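Packing lunch again, and a word about pears

22 Mar 2019

I promised myself back in August that I would write about school lunches before the year got away from me, and well, you can see how that went. Life has been full. We finally unpacked the last of the boxes after the move to Irndale, the dog has decided she likes the new yard after all, and I have gone back to packing lunch every single morning for my 2 kids (and, if I'm feeling generous, for my husband too).

When I was small my mother packed the same thing every day, a cheese sandwich and a pear, and I don't remember ever minding. I tried that with mine and it lasted 4 days. My youngest told me, very politely, that pears are "too loud when they're old." I still don't know what that means, but I've stopped buying so many of them!

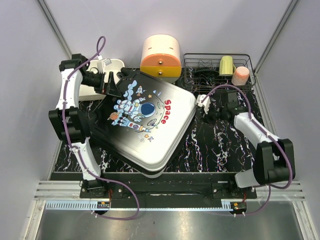
What has helped the most is doing the chopping at night, while the dinner dishes are still out and the kitchen is a mess anyway. I cut up cucumbers and peppers, boil a few eggs, and put everything on the one shelf in the fridge where the kids are allowed to help themselves. In the morning they choose, and I mostly stand there with my coffee and try not to have opinions.

My friend Felista Mugo gave me her recipe for little spinach and potato pancakes, and they have been a big hit, even cold. She makes 13 at a time in her widest pan. Mine come out all different sizes and I usually eat the ugly ones standing at the stove - cook's privilege, I say. A spoonful of plain yogurt on the side and they're gone before anything else.

I'm still looking for something to do with leftover rice that isn't fried rice, so if you have a favorite, please leave it in the comments. I'll type up Felista's pancakes properly next time, once I've gotten her to tell me how much flour "enough flour" is.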